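Finger pad comparison, hand-held grippers - speaker notes
Gordon Sandhu, Thursday session, second slot

Slide 1. What was compared
Two pad sets on the same black jaw: Narnidel (flat, soft) and Gultum (textured, stiffer). Same linkage, same opening. Takumi ran the trials, 278 grasps logged. Say up front that the operator was not blind to the pad type.

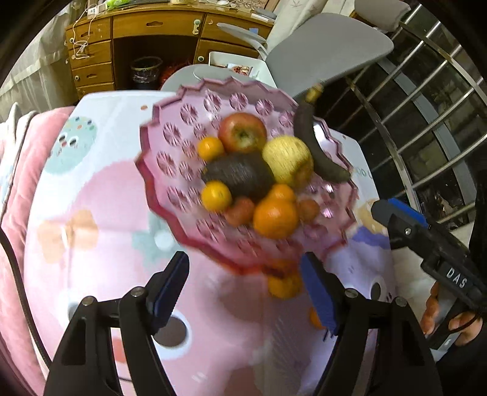
Jaw opening set the limit more often than pad friction did. Give the spread first, then the force curve. With a bowl like the pink one, piled with fruit and tipped over a quilt, the load is carried at the rim, and a zigzag rim gives the pad very little flat area to sit on. Two grippers share the work here. Coordination error goes in the log separately from slip - do not mix the columns.

Slide 2. Curved objects
Banana is the worst case in the set. Contact moves along the pad as the jaws close. Iman's rule: close to 60 percent, pause, then finish. Mention the Lefèvre controller only if asked.

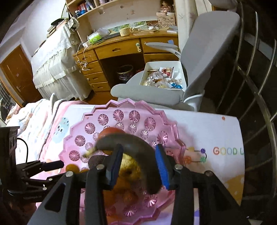

Blue ribbed pads on either side of the banana, tray behind.

Slide 3. Object layout
Spread layout against piled layout. Piled fruit hides the grasp point from the wrist camera. Spread fruit costs more travel per pick. Show the table, wait, then the times.
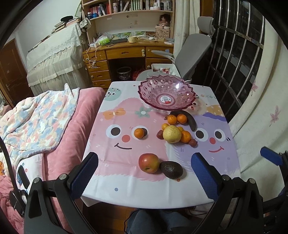 Slide 4. Open items
Pad wear after 3 sessions not measured. Watau arm mount still to be tried with the same jaws. Repeat avocado and apple with the stiffer pad, September at the earliest. Questions on calibration go to Takumi.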